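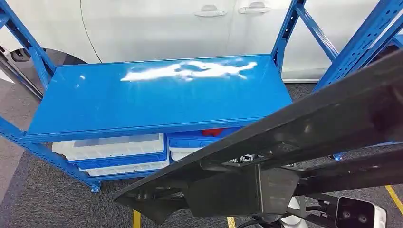 Octavian Jitaru would have started with the wheels. Everybody starts with the arm, he told the Monday crowd at the Flestholm workshop, and then they spend the winter fixing the thing it stands on.

Maricica Stanciu started with the arm. She doesn't regret it, she says, or not much.

Her machine, named Gonura after a word her nephew made up, is the biggest home-built project in the shared shop on Nilley Street right now. The job it's meant for is simple to say. Drive up to a shelving rack, find the right tray, take it out, bring it to the bench. Put it back after. The rack is the blue perforated steel kind, trays and bins on the bottom level, and there's a car parked right behind it, so not a lot of room for mistakes.

Parts so far: $931. That's out of her own pocket, plus a gearbox swapped for two weekends of welding. The shop kicked in bench time and a key.

Latest work is on reach. The arm is long and it sags when it's stretched out, and a sag at the shoulder is a miss at the tip. Relu Vasiliu rewrote the part of the code that corrects for it, then rewrote it again. By the end of last week the tip was landing within 18 millimeters of where it was told to go. Good enough for a bin. Not good enough for the lip of a thin tray, which is what everyone wants to see it do.

Then there's shine. The shelf paint is glossy and the overhead lights bounce right off it. Depth readings go bad wherever the glare sits, Stanciu said, so the software sees a hole in a shelf that has no hole. Fix under discussion: matte spray. Cheaper fix, also under discussion: turn off one light. Costel Bratu, who has the bench closest to the switch, is against the second one.

Yellow tape on the carpet is for the people as much as for the machine. House rule when an arm is powered: stay behind the tape, one person on the stop button, no reaching in for a dropped screw. Came in after a bumped elbow in the spring, nothing serious. Ovidiu Cârstea wrote the rule and has been known to shout it.

Speed is capped too. 70 millimeters a second for anything near the rack, and it feels slower then that when you're standing there waiting. Stanciu wants to raise it for the drive back to the bench. Cârstea says after the tray test, not before.

The tray test is the next real step. 300 pulls from the lower level, mixed trays and bins, logged one by one, with a person writing down every drop. If it gets through that, the group will let it run in the evening with only one member in the room instead of two.

Not everyone is sold. Bratu pointed out that walking over and picking up a tray takes a few seconds and no code at all. Stanciu's answer is her shoulder. She had surgery on it two years ago and the bottom level of a rack is still a bad spot for her. She says she'd have built it anyway, but that's the reason it goes low first and high later.

Vasiliu, for his part, mostly wants the gripper sorted. Current jaws are printed, third set, and the pads wear smooth. He has a sheet of rubber from Buzatu, the hardware place by the bus depot, and plans to cut new pads by hand. "If that's no good I'll try bike tube," he said.

And the wheels? Jitaru got his say in the end. One of the rear ones drags on the carpet and pulls the base to the left, a little, every time it backs up. He took it home in a bag on Monday night to turn down the hub on his own lathe. Says he'll have it back before the weekend. The drive code stays as is until he does.

Stanciu is keeping a build log with the wiring and the cut list, and will share copies with members who ask. Paper for now, the shop printer is out of toner again so bring a phone and take pictures.

The workshop is open to visitors from 6 p.m. on Mondays through November. Tray test is not open to the public, but the bench work is, and theres coffee. Closed-toe shoes please.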